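17 July 2022

The Olo launch stream started eight minutes late, which gave me time to make toast and be disappointed early. I had promised myself I would not watch another phone event this year. I made the same promise in December, about a different phone, which is now in my pocket.

Anyway. The new one folds twice. It opens into something the size of a paperback and closes into something the size of a bar of soap, and the man on stage opened and closed it so many times that I started to worry for him. Price is 800, and the pen is another 39. There is no slot in the phone for the pen. You carry it, I suppose, behind your ear.

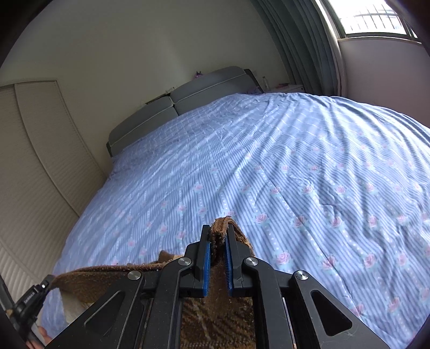
The brown towel, at home.

My own phone weighs 209 grams. I know this because I put it on the kitchen scale during the segment on camera software, hoping to talk myself into needing a lighter one. The Olo is heavier. They got through that slide at some speed.

Mosora put out a statement before the stream was even over, saying their folding model is "on track." It has been on track for as long as I've kept this diary. I picture a very long track, with nice scenery.

Walked down to the shop in Mapplebeck after lunch to see if they'd be getting the Olo. They will not. They had a cardboard cutout of last year's model and a bin of cases for phones I had forgotten existed. The branch over in Sarnby might get a demo unit, but it will be bolted to the table and, if past form holds, out of battery.
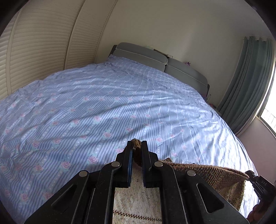

Doormat, same day.

Bought a charging cable so the trip wasn't wasted. Got it home and found it has the wrong end. Signed up for the Olo waiting list while I was cross about the cable, and they have already sent me two emails about the pen.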